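Why Does a Fridge Need Cleaning?

A fridge keeps food cold, but it does not keep itself clean.

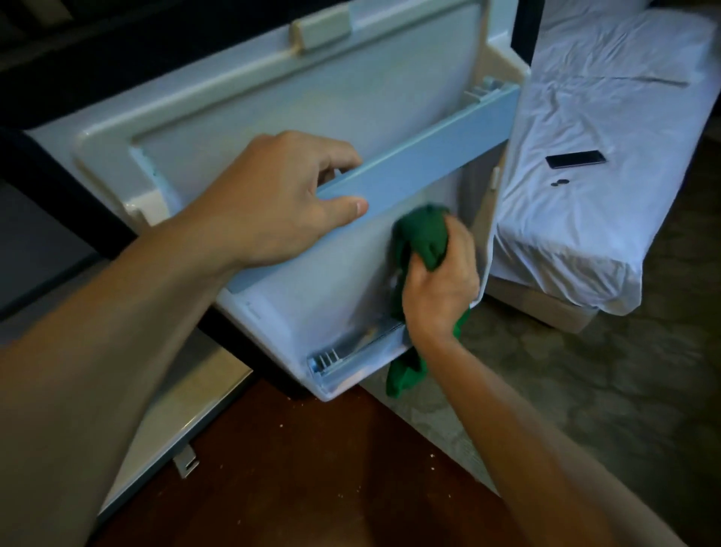

Wiping the inside of a mini fridge door with a green cloth. The other hand holds the light-blue door shelf.

Most people open a fridge many times a day. They take out the milk, put back the jam, and shut the door. Drops fall off the bottles. Crumbs fall off the butter. After a few weeks there are sticky rings on the shelves and spots in the corners.

What is mold?

Mold is a living thing. It belongs to the same big group as mushrooms, called fungi. It can be green, blue, black, white, or gray, and it often looks fuzzy or spotty.

Mold starts from spores. A spore is so small that you cannot see it without a microscope. Spores float in the air in every house, and some of them drift into the fridge when the door is open. If a spore lands on a dry, clean surface, it usually just sits there. If it lands on a damp spot with a little food on it, it can start to grow.

On the fridge door in the picture, there is a patch of blue-green marks along one side of the panel. It could be mold or it could be something left behind by an old spill. Either way, it should be wiped off.

But isn't it too cold for mold?

Cold slows mold down. It does not stop it. Bread left in a warm kitchen may get moldy in a few days. The same bread in a fridge may take a couple of weeks. A freezer is cold enough to stop mold from growing, but when the food thaws, the mold can start again.

Where does the water come from?

Air has water in it, even when you cannot see any. This invisible water is called water vapor. Warm air can hold more of it than cold air can. When you open the fridge, warm air from the room moves in and cools down. Some of its water turns back into tiny drops on the walls and the door. This is called condensation. You can see the same thing on the outside of a cold glass of lemonade.

A fridge that is switched off has a different problem. If the door is shut and the inside is damp, the water has nowhere to go. The air inside gets warm and stale, and mold grows quickly. A fridge that is going to be put away for the summer should be dried first, and its door should be propped open a little — but only in a place where small children and pets cannot climb inside.

Why is the door so bumpy?

The inside of a fridge door is usually made from one sheet of plastic, warmed up and pressed into shape. The shape makes the sheet stiffer, and it gives the shelves something to rest on. A door may have raised edges, ribs, and small brackets. All of these are useful, and all of them have corners where a spill can hide.

Then there is the gasket. That is the soft, bendy strip that goes around the edge of many fridge doors. It presses against the cabinet and keeps the cold air in. It has folds in it, and crumbs love the folds. A dirty gasket may not close tightly, and then the fridge has to work harder to stay cold.

How to clean a small fridge

Ask a grown-up before you start. A grown-up should do step 1.

1. Turn the fridge off and pull out the plug.
2. Take out the food. Put anything that must stay cold in a cooler with ice packs.
3. Lift out the shelves and bins that come out easily. Do not pull hard on the ones that don't.
4. Let glass shelves warm up before you wash them. Hot water on cold glass can crack it.
5. Mix warm water with a little dish soap. Dip a cloth in it and squeeze it out well.
6. Wipe from the top to the bottom, so that drips land on the parts you have not cleaned yet.
7. Hold the door or a shelf with one hand while you wipe with the other. A small door swings easily.
8. Use an old, soft toothbrush for the corners and the gasket.
9. Wipe again with plain water, then dry everything with a towel.
10. Put the parts back, plug the fridge in, and let it get cold before the food goes in.

If you find a lot of mold, leave it for a grown-up. Some people cough or sneeze when they breathe in spores. Never mix cleaning products together. Some of them make a dangerous gas when they mix.

How often?

Wipe up spills the same day. A full cleaning every 3 months or so is enough for most fridges.

Words to know

Condensation: water vapor turning into drops of water.
Fungi: the group of living things that includes molds, mushrooms, and yeast.
Gasket: the soft strip that seals a door.
Spore: a tiny piece of a fungus that can grow into a new one.

More from Plerkitz Kids
How Does Soap Work?
Why Does Bread Rise?
What Is Inside a Freezer?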